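# Coverage Before Volume in Simulated Driving and Walking Data

The debate over how to gather examples for learning systems has settled too comfortably on volume. Programs report the size of their collections and leave the contents to be taken on trust. The Funden sidewalk navigation program should adopt a different measure before it extends its work in the simulated city at Bumberg.

A simulator makes it cheap to produce many examples that teach nearly the same thing. A delivery robot trained on 200 passes along one block may learn that block very well and still fail on the next. The program's current rule sets a minimum of 100 passes per route and says nothing of how they should differ. Light, viewpoint, and the distance to fixed objects deserve the same attention as the total.

The rendered street views from Bumberg make the case in plain terms. A hydrant near the curb and a wall in shade are ordinary features, and a system must handle them from many positions.

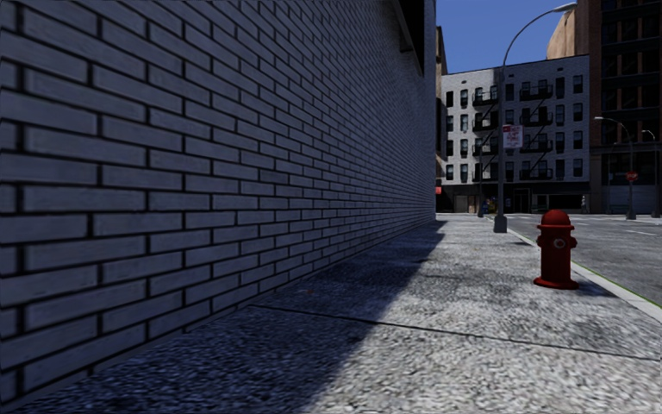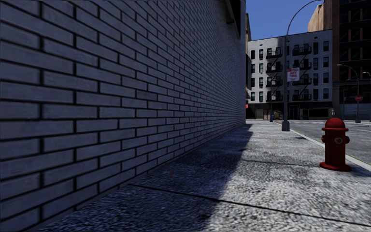
Muireann Mac Carthaigh objects that repetition has a value this argument passes over. In her view, small changes between neighboring views teach a system that an object stays the same as the robot moves, and a collection trimmed too hard for variety would lose that lesson.

The objection is fair, and the rule should make room for it. Close views ought to be kept as a group, labeled as such, and counted once when coverage is reported. They should also stay together when the collection is divided for training and testing. A system tested on a near copy of what it has already seen will receive a score it has not earned.

Two changes would be enough for the coming work. Each route should carry a written statement of the conditions it covers, and each report should list the conditions still missing.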